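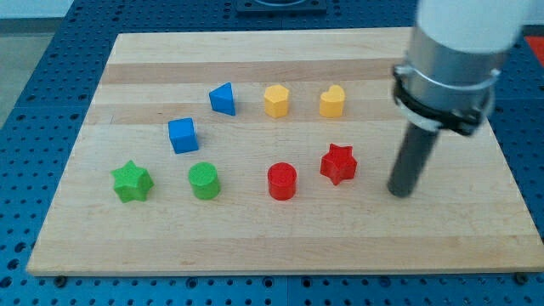 From: Zamfira Mocanu
To: Flaltside Toy Library list
Subject: Re: Sorting games with only a few blocks?

Hi Duygu, hi all,

Oh, I love this question! You can get a whole morning out of eight blocks. Two each of blue, yellow, green and red, and never the same shape twice within a color — that's the set I use with the three- and four-year-olds, and I like it better than the giant bin.

On Sunday, Duygu Duman wrote:
> We were given a bag of 100 mixed shape blocks and the little ones
> just tip it out and wander off. Has anyone had luck with a smaller
> set? And do you put them on a tray, or is the table fine?
> Duygu

I put mine on a wooden cutting board. The kids know right away where the game is, and the whole thing lifts off when it's snack time. Stripy wood is fine, the bright colors still pop.

Start with color, everybody gets that one. Then ask for "the pointy ones" and stand back! The stars go in first, green and red, and then somebody picks up the blue triangle and the arguing begins. Does a cube have points? Does the yellow heart? (It has one, at the bottom, and I've heard this defended very loudly.) My two stars don't match either, the green has six points and the red has five, so the older kids can run a finger around and count.

The cylinders are my favorites. One green, one red, much the same size, so they make a good first pair for a child who's stuck on color and hasn't started looking at shape yet. After that I hide one block under a cup and they tell me which is gone. The yellow pentagon is the hard one because they don't have a word for it. Erhan's group calls it "the house" and now mine do too.

Eylül, do you still have the cloth bags from last June? I'd love 2 of them for a feeling game, and I can bring the board along so people can try it.

Duygu, pull eight out of your bag and put the rest in the closet for a couple of weeks. Write back and tell us what they do with them!

Zamfira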